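November, late, past 11 pm

Long one today. Writing this fast before I lose it.

Donut handoffs again. The idea Ostap Lytvynenko and I have been fighting over since Wasthorpe – does the policy do better if we cut the demos into short labeled pieces (reach, grip, lift, place) or if we feed it the whole run in one go. I was for pieces. Ostap was for whole. We have 221 demos now, same ones for both, only the labels differ. Should have done it that way from the start, would have saved the whole Wostel mess.

Whole runs won. Not by a little. 15 tries each, pieces got 7, whole got almost all of them. I checked the log twice, then made Ostap check it. He was nice about it, which was worse.
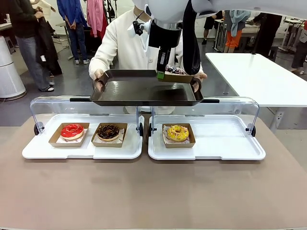

Where the pieces version falls down is the seams. It grips fine, then between lift and place it sort of forgets itself and waits. Sometimes it goes back to reach with a box allready in its fingers. The whole-run one just keeps going. My guess is the labels put a hard stop where a person never stops. Szewczyk's old note says nearly the same thing, I read it in spring and didn't believe it. Have to reread, esp the part on overlap.

Things I don't trust yet:
– 15 is small
– the person with the tray should stand in different spots, and hold it lower too
– chocolate boxes may be easier than the red one, need to split the log by topping
– wrist view vs fixed view, which one is it really using? Could black out one and see

That last one I want most. Looked through wrist frames after supper and the lids throw light all over, more than I thought. If it can place a donut going mostly off that then good for it. If it's all coming from the fixed view then half our calibraton week was for nothing. 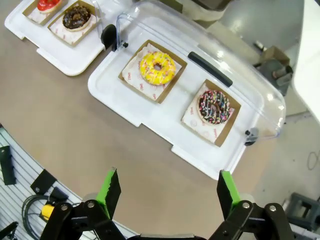
Wrist view, fingers open, lids down on the trays.

Feet hurt. Ate a cold sandwich at 9. Wuketti wants a plot by noon and I have 2 half-made ones, neither with axis names. Also must write to Ostap and say in plain words that he was right, before he asks me to. Blackout test first thing if the arm is free. Bring the other charger.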